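What the robotics club is teaching my kid, and what I'm not sure it is

2023-07-28

My daughter Rin has spent most of the summer in the Ovbridge robotics club, and I've been asked twice now whether I'd recommend it to other parents. I keep giving a mushy answer, so I'm going to try to write down a real one.

Some background. The club used to be the kind I remember from my own school days. You got a kit, you built a little car, the car followed a line of black tape and then drove off the table. Last June the new coach, Tihomir Nikolovski, put the cars in a cupboard and told everyone they'd be doing "learning from demonstration" instead. There are 12 kids in teams of 3, and each team takes turns with a hand-held gripper. You squeeze it, it pinches, it records what you did. The recordings go into a shared folder, and at the end a robot arm at the Celar open day is supposed to do the job from them. The job this year is handling clothes.

I have questions about this. I had them at the parents' meeting and I got a bit of a look for asking.

First one. Who is learning here? With the tape cars, if the thing went in circles it was your fault, and you went back and found the wire you'd swapped. Rin learned what a motor driver was that way, by burning one out. Now she does the same motion over and over and uploads it, and the part where it turns into a working robot happens on somebody else's computer. Natsumi Nakajima, whose son is on Rin's team, told me the software part comes in the fall. Maybe so. The schedule I was given says "model training (demo)", and I know what the word demo usually means.

Second one. The target is 60 good recordings per team. What makes one good? The handout says "smooth, complete, no hesitation." Rin asked what happens if you leave out all the hesitating ones, and whether the robot would then have no idea what to do when a sleeve slips. I thought that was the best question anybody asked all month. The answer was that it's a known problem. Fine, but then why not let the kids have at it? Give one team the messy recordings and another the clean ones and compare.
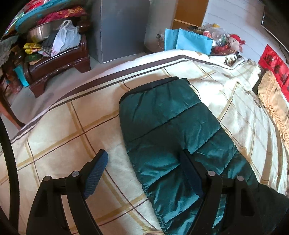 Puffy clothing is its own headache, by the way. A dish towel goes where you put it. Anything padded squashes where you pinch it and bulges someplace else, and Rin has strong views on whether you should grab along the stitching or across it. Her teammate Henok Admasu thinks she's wrong. They argued over it for most of a car ride, with diagrams on the back of a receipt – and I'll admit I never heard an argument like that about the tape cars.

So I'm not saying pull your kid out. The fee is reasonable and Tihomir answers his email. I'd just want to see the fall schedule in writing first, with actual hours at a keyboard on it, and I'd ask what happens to the recordings afterward. I've asked that one myself and I'm still waiting. The open day is 5 weeks off. If the arm picks up a jacket I'll say so on this blog, and if it picks up the table I'll say that too.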